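Print this page
E-mail this to a friend

Sikodano completes first round of hand and controller trials

The Sikodano Institute has completed the first round of a comparative trial of robotic hands and controllers, and has published its interim findings to member firms. The work was carried out at the institute's Kundia laboratory and will continue through August with a second set of tasks.

The trial compares two controllers, supplied under the working names Nedelcu and Drerken, each driving the same pair of arms fitted with jointed, many-fingered hands. Its purpose is to establish how far the choice of controller affects the handling of light household objects when the arms and hands themselves are left unchanged. Earlier comparisons made by the institute changed the hand and the controller together, and members had asked for the two to be separated.

A total of 651 attempts were recorded in the first round. Of these, 178 were set aside before scoring, in most cases because the starting position of the object did not meet the written procedure or because a run had been stopped by the operator for reasons unconnected with the grip. The remaining attempts were scored by two assessors working separately, neither of whom was told which controller had been in use.

Seven tasks were included. They range from lifting a single cup and setting it upright to holding one cup in each hand and turning both at the same time. The two-handed tasks were added at the request of member firms engaged in catering and laundry equipment, who reported that published results for single arms were of limited use to them.

Jyoti Upadhyay, who leads the trial, said the cup had been chosen with some care. "It is light, it is smooth and it has an open rim, so a hand may take it in several ways," she said. "A controller that closes the fingers too firmly will be marked down, and so will one that lets the cup turn in the grip. We wished to see both faults and to be able to tell them apart."

On the single-handed tasks the institute found little to separate the two controllers. Both were able to close the fingers on a cup and hold it for the period required, and differences between them fell within the range seen when the same controller was tested on different mornings. The institute does not intend to publish a ranking for these tasks.

The two-handed tasks gave a clearer result. The Nedelcu controller was slower to begin each movement but kept the two arms more closely in step, and its grips were judged steadier when a cup was held at an angle. The Drerken controller completed most tasks sooner — in some cases by a wide margin — but showed more small corrections at the wrist once the fingers had closed. The assessors recorded these corrections as a separate item, as they did not always lead to a failed attempt.

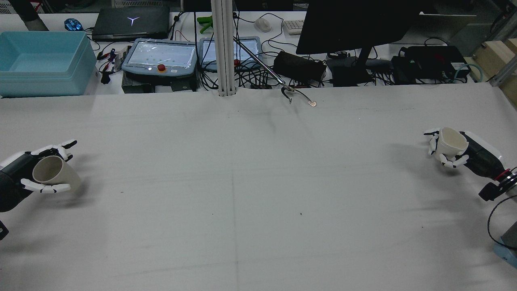 Yakubu Bashir asked whether the slower start of the Nedelcu controller might be a matter of its factory settings, and suggested that the comparison would be of more value to small firms if each controller were also tried after a day's adjustment by an ordinary technician. Few workshops, he added, would run either one exactly as delivered.

The institute has accepted the suggestion in part. In the second round each controller will be run first as supplied and then after a fixed period of adjustment, with every change written down and issued together with the results. The suppliers will be permitted to comment on the changes but will not be present while they are made.

Certain limits to the first round are noted in the interim findings. All tasks were carried out on a flat surface, with objects of a single general shape. The report also states that thumb placement was scored by eye, and that the two assessors disagreed on this point more often than on any other. A revised scoring sheet has been prepared, in which the position of the thumb is recorded before the lift and again before the cup is released.

Ms Upadhyay said the disagreement had been useful. "The first sheet asked whether the thumb was well placed, and that is a matter of opinion," she said. "The new sheet asks where it is."

Cameras will also be compared in the second round. At present all recordings are taken from a single raised position facing the table, and the assessors have reported that the inner side of the hand is often hidden at the moment the fingers close. The institute will test a lower position and a wrist-mounted unit, and will report on whether either leads to a change in the scores given.

Member firms may request the interim findings, the written procedure and the revised scoring sheet from the institute's publications office. Firms wishing to put forward an additional hand for the second round should write to the Kundia laboratory, stating the weight of the hand, the type of wrist fitting and the form of cable connection required. Hands which cannot be fitted to the existing arms will not be considered for this round — a separate call will be made for complete systems.

Print this page
E-mail this to a friend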